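## 4. Setting up a ranking list

A ranking list adds up the points each player has earned over a set period and sorts the players from highest to lowest. Kisavent can run as many lists as your club needs, but each one must have its own name and its own points table.

Before you start, make sure all players have been added (section 2) and that at least one tournament is marked Closed. Open tournaments do not count toward a ranking.

1. From the main menu, choose **Rankings**, then **New list**.
2. Type a name. Keep it short, as it prints at the top of every draw sheet.
3. Select **Singles** or **Doubles**. You can't change this once the list is saved.
4. Under **Period**, enter the number of weeks that results should count. The default is 52.
5. Under **Best of**, enter how many results to use for each player. Leave it blank to use all of them.
6. Press **Save**.

The list appears with no points in it. Go on to the points table.

### 4.1 Points table

1. Open the list and choose **Points**.
2. Enter the points for the champion, the finalist, the losing semifinalists, and so on down to the first round. The sample table gives 300 to the champion.
3. Enter a value for a first-round loss, even if it is zero. An empty box stops the calculation.
4. Press **Apply**.

**Note:** A player who gets a bye and then loses the next match is given first-round points. To change this, turn on **Count byes as wins**.

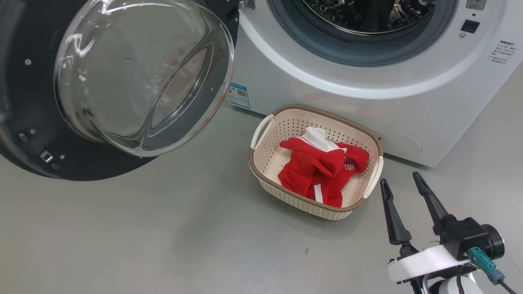
Walkovers are treated as wins for the player who moves on. The player who withdrew keeps the points for the round reached, unless the withdrawal came before the first match. In that case no points are given and the event doesn't use up one of the player's "best of" results.

### 4.2 Updating the list

1. Close the tournament.
2. Choose **Rankings**, then **Recalculate**.
3. Check the **Changes** column. Players whose old points have dropped off are marked with a minus sign.
4. Press **Publish** to send the new list to the club page.

**Caution:** Publishing replaces the earlier list. Export a copy first if you have seeded a draw from it — the old order can't be brought back.

A large list takes longer to recalculate. The Erkier league, with 2,963 players, needs some 31 seconds. Do not close the window while the bar is moving.

### 4.3 Ties

Players level on points are sorted by their single best result, then by the number of events played, fewest first. If they are still level, they share a position and the next position is skipped.

To seed a draw from a list with shared positions, use **Draw lots** on the seeding page.

Section last changed 10 July 2022 (R. Escobar). The doubles rules in section 5 are unchanged.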